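Moving and Relocation Services, Session 2
Estimating a Household Move: the Walk-Through, the Cube Sheet and the Quote
Handout for Mon 23 July

Welcome back, everybody. A few of you asked for the notes in writing after the first session because I talk fast (I know, I know), so I've typed up more or less what I plan to say today, plus a few things I always forget when I'm standing up. Bring it along and scribble on it.

Last time we went through who does what in a move: the agent who books it, the agent who hauls it, the crew at each end. Today is all about the estimate. I love this part of the business! I spent years doing walk-throughs before I ever taught a class, and I still think you learn more about moving from two afternoons of estimating than from a month in the office.

1. What an estimate is for

The customer thinks the estimate is a price. It is, but it's also the plan for everybody who comes after you. Dispatch uses it to decide which truck goes and how much room is left on it. The crew leader uses it to decide how many people to bring. The packers load their van from it. If you write down a two-bedroom apartment and there's a storage unit across town that you didn't ask about, all three of those people have a bad day, and so does the customer.

So when you're doing the paperwork, picture the crew leader reading it at six in the morning in a parking lot. Would she know what to expect? Would she know about the piano?

2. The walk-through

Go through the home in the same order every time. I start at the top floor and work down, then garage, then yard, then whatever is off site. Some people start at the front door and go clockwise. I don't care which one you pick, but pick one and stick to it, even when the customer wants to drag you straight to the china cabinet.

Open closets (ask first, please). Look under beds. Look behind doors. Ask "is this going?" about every large thing, out loud, even when it seems silly. People leave behind the oddest stuff and take the oddest stuff too. I once left an entire workbench off a sheet because it was bolted to the wall and I assumed it was staying with the house. It wasn't.

Questions I want you to ask on every visit:

Is anything stored somewhere else, at a relative's place or in a unit?
Is there anything in the attic or crawl space?
Are you buying or getting rid of any furniture before moving day?
Who is doing the packing, you or us, or a bit of both?
Where can a truck park, at this end and at the other?
Stairs, elevators, long hallways? Does the building want a reservation?
Is anything worth enough that you'd want it listed separately?

That last one needs some tact. You're asking a stranger to point at their valuables, so explain why you want to know before you ask.

3. The cube sheet

The cube sheet is the list of everything in the home with a volume next to each item. Your packet has a blank one, along with the filled-in one we'll use in class, which I've called the Kemppainen move. The furniture on that sheet is all pretty ordinary, and the trouble is in the cartons, which is where it usually is.

Beginners count furniture well and cartons badly. A bookcase is a bookcase. But how many cartons come out of a kitchen? You can't see them yet, they don't exist. You have to look at cupboards and drawers and turn them into boxes in your head, and it takes a while to get the knack of it. Try it at home tonight. Look at one kitchen cupboard, write down a guess, and then take everything out and see.
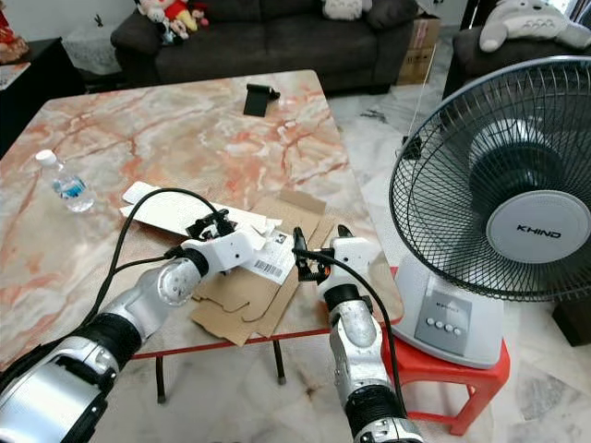
The other thing beginners do is forget that cartons come in sizes for a reason. Books go in small ones. Lampshades and bedding go in big ones. If you put down thirty-odd medium cartons for a house full of books, your volume might come out fine and your weight will be a mess, and on a long-distance job the weight matters a lot. Write the size in the column. It's there on the form and it takes a second.

4. From volume to weight

For the class exercise we'll use a flat conversion of seven pounds per cubic foot, which is an old rule of thumb in the trade. It's a rule of thumb! A home with a gym in the basement will beat it easily and a home full of wicker won't get there. When you see something dense, make a note and adjust.

A little example so you can check your arithmetic. Say one bedroom on your sheet adds up to 277 cubic feet. Multiply by seven and you get 1,939 pounds. Now suppose the customer tells you, on your way out the door, that the closet you didn't open is full of vinyl records. Would you leave that number alone? I wouldn't. I'd go back and open the closet.

5. Writing the quote

There are different kinds of estimate, and customers mix them up constantly, so you have to be able to explain them in everyday words. A binding estimate fixes the price for the items and services listed on it. A non-binding one is your best guess, and the final charge follows the actual weight and the services performed. Then there's the not-to-exceed version, where the customer gets the benefit if the load comes in lighter. Read the definitions in the packet before class, as I'm going to ask some of you to explain one to a partner without looking.

Please don't lowball. I know there's pressure, especially in summer when everyone is comparing three quotes at the kitchen table. Nelli Kinnunen ran the sales desk at Waltero when I started there, and she'd send an estimate straight back if the carton count looked thin, no matter how much the customer liked the price. I grumbled about it at the time. Then I spent a February afternoon on the phone with a family whose shipment didn't fit on the truck I'd planned for, and I stopped grumbling.

Things that belong on the quote and get left off:

Packing materials, if we supply them
Taking apart and putting together beds, cribs, and exercise machines
Long carry charges
A shuttle, if the big truck can't get down the street
Storage between homes, with the daily or monthly rate
What happens if the dates change

6. Virtual surveys

More and more customers want to do this over a video call, and it can work really well. Have them hold the phone sideways and move slowly — slower than they think. Make them stop in each doorway. You lose the feel for depth on a small screen, so ask "how far back does that closet go?" and have them walk in. I allow 35 minutes for a normal apartment and longer for a house with a garage.

The software we'll look at is Vesa, which a couple of you already have at work. It lets you tag items while the customer is talking and then builds the cube sheet for you. Handy! But check every line it gives you before the quote goes out. You're the one signing it.

7. In-class exercise

We'll split into pairs. One of you plays the customer and gets a card with some facts on it that you only share if you're asked. The other does the walk-through from the floor plan and fills in a sheet. You'll have 20 minutes, then swap cards and go again. Afterward we'll put the sheets side by side and see how far apart they are. In the last group the totals were all over the place, and that made for the best discussion of the whole course.

Retno Sumampouw is coming in for the second half. She dispatches for Grenda and she'll be reading your sheets the way she reads real ones, so write clearly. She has opinions about handwriting.

8. For next time

Read the chapter on packing fragile items and the two pages on high-value inventories. Do a full cube sheet for your own home, every room, and bring it with you. Sointu Miettinen has the spare packets if you lost yours, and Somkiat Thongsuk is collecting names for the warehouse visit, so see him at the break if you want a ride.

If you missed the first session, get the notes from a classmate and read the part on agents and haulers before you try the quote exercise. Email me if you get stuck on the arithmetic.

Aino Tuominen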